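Voltar (software)

Voltar is a motion planning and control package for robot arms that work on household fixtures such as knobs, doors and drawers. It was started by a small group at Prondham as a set of scripts and later rewritten as a single program. The current version runs on Linux only.

Design

The package has three layers. The lowest, called Palex, sends joint commands to the arm and reads back position and force. Above it sits the planner, which searches for a path that keeps the gripper clear of the fixture until contact is wanted. The top layer holds the task scripts. A script names a part, a grasp and a direction of motion, and leaves the rest to the planner.

Perception is kept separate. Voltar expects an outside program to supply the pose of each part, and it stops the arm if no pose arrives in time. Early versions tried to guess a missing pose from the last good one - this was removed after it led to hard contacts with door edges.

Simulation

Task scripts are normally written and checked in simulation before they are run on hardware. The simulator draws the view from a camera looking down past the gripper, with cast shadows and textured surfaces, so that a perception program can be tested on the same run. Lighting can be changed between runs without touching the script.

The standard test set, Noonan, holds 1,012 tasks. Of these, 782 involve a part that slides or swings and 139 involve a part that turns. The remaining tasks are plain reaches with no contact. A run is logged as a list of joint states and rendered views, and a failed run can be replayed from any step.
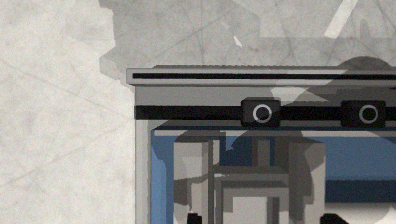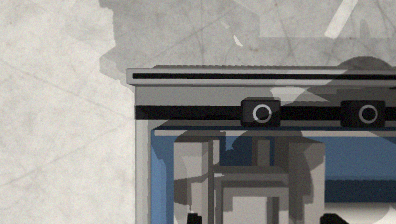 Simulated views with the gripper at the bottom and two black blocks with gray rings on the unit behind it.

Reception

Users have generally liked the short task scripts, while the strict timing on pose data has drawn complaints. One user wrote on the project's mailing list that the stop rule was right for real arms but a nuisance in simulation, where a slow renderer could end a good run - and asked for a switch to turn it off. The request is still open.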